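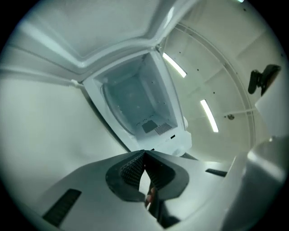
Page last changed: August, 9:40 p.m.

Went to the open day at Cledavus this afternoon. Drove out past Tokby and got there a little before two. Parking was in the field behind the loading dock and cost nothing. They gave me a badge with the number 162 on it and a sheet with the room list, which had two rooms swapped, so I started in the wrong one.

The first room was a talk. A man from the sales side went over the history of the company and showed a chart of orders. I stayed for 20 minutes and then went to find the demonstration, the part I had come for.

Dela Tsikata was running that one. She works on the handling side, and she explained that before a robot arm does a job here, a person does it many times holding the gripper in one hand. The gripper carries its own camera, so what gets recorded is what the arm will see later. They call the program Pimeo. The task for the day was a white box-shaped appliance with a large lid and a deep cavity. The gripper comes in from low down with the fingers pointing up at the opening. From there the picture is mostly white on white, with the light strips in the ceiling behind. Dela said white surfaces are the hardest thing they have had to deal with, and I can believe it. At the bottom of the cavity there is a dark gray square pad with a small vent grille next to it, and she uses the pad to line up on.

She said they want up to 3000 runs before they train anything on it. The counter on the wall was at 1343 when I came in. I asked how long one run takes and she said it depends on the person and on how late in the day it is.

We were allowed to try it. I had my turn after a couple who had brought their son. The gripper is wide and smooth and heavier at the front than I had thought. The finger pads have a mesh texture with fine dots. You have to keep your own fingers tucked underneath, and mine kept creeping up into the gap. I bent my wrist too far on the first try and Dela had me start over with my elbow lower. The second one was better. She said she would not keep either of them.

After that I looked in on the Sulemana line on the other side of the building. It was stopped for the day and there was a rope across the walkway. A technician answered questions about the conveyor but I could not hear much of it over the air handling.

Coffee and rolls in the canteen. Picked up a brochure for Martin's class. My wrist is a little sore tonight. Left at half past four and hit traffic at the bridge, home by six. Still need to call about the gutters.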